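Perron Community Woodshop and Tool Library
Progress report to the Lelex Fund
24 Feb 2023
Prepared by Jocelyn Fehr, program coordinator

This report covers the second half of the grant period. It follows the headings in the grant agreement, except that staffing and premises are combined because most of the premises work was done by staff.

Membership and lending

The tool library now has 300 paid members, which meets the target in the agreement. Most joined after we moved the sign-up form to the front counter and stopped asking for two proofs of address. Renewals are slower than new sign-ups. We send one reminder by email and one by mail, and the mailed one gets more replies.

Hand planes, clamps and the tile saw are the items most often reserved. The tile saw had a waiting list through December, and we bought a second one from the equipment line. Late returns are still a problem with the larger items, mainly because people need a truck to bring them back. We now offer a pickup run every other week for members in the Tarnano district, charged at the cost of gas.

The catalog was moved from the old spreadsheet to the Nurkirau lending system. The move took longer than planned. Part numbers had been entered in several styles over the years and many had to be retyped by hand. Photos still need to be added for most of the plumbing tools.

Classes

We ran 16 evening classes in the period. Introductory joinery filled each time it was offered. Sharpening was half full in the fall and we will offer it once a year from now on. The furniture repair class, taught by Diane Després, has been changed from a single long evening to 4 short sessions so that glue can cure between meetings. Attendance held up through the last session, which had been our worry with the longer format.

Two classes were canceled, both for weather. Everyone enrolled was offered a place in a later class or a refund, and most took the later class.

The agreement asks for feedback from participants. We used a short paper form at the end of each class. The most common request was for more bench time and less talking at the start. The second was for better lighting at the back benches. The first has been passed on to the instructors, and the lesson outlines for joinery have already been shortened. The lighting is covered under premises.

Premises and staffing

The dust collection line was extended to the back wall and passed inspection on the second visit. The first visit found a missing ground connection on one branch, and the contractor fixed it without charge. Four fixtures over the back benches have been ordered and will go in when the electrician returns for the outlet work.

Our part-time shop assistant left in the fall. The position was open for several weeks, and open shop hours were cut by one evening during that time. The new assistant is trained on all machines except the lathe.

Materials

Lumber remains the line most at risk. Maple went up twice during the period, and the yard we had used no longer sells short lengths. We now buy mixed short boards from a cabinet shop that would otherwise sell them for firewood. The saving is real, but the boards need sorting, and some are too narrow for the joinery projects.
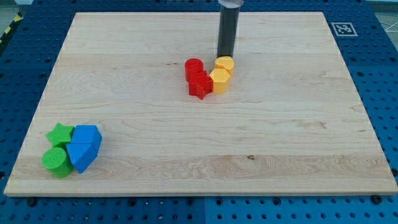 To keep within the budget, beginners now practice on pine and move to maple for the final piece only. Instructors were asked whether this hurt the quality of the work. Their view is that pine dents more easily but is fine for learning layout and saw cuts. Small knots are accepted in practice stock and marked with chalk so that students can plan around them.

Budget

Spending is on track overall. Equipment is slightly over because of the second tile saw, and staffing is under because of the open position. With your approval we would like to move the unspent staffing money to materials. A signed request is attached with the receipts.

Next period

The outlet work and lighting come first, followed by the catalog photos. The spring class schedule is drafted and will be posted once the instructors confirm their dates. We also plan to try a weekend morning class for parents who cannot come in the evening. Diane Després has agreed to teach the first one.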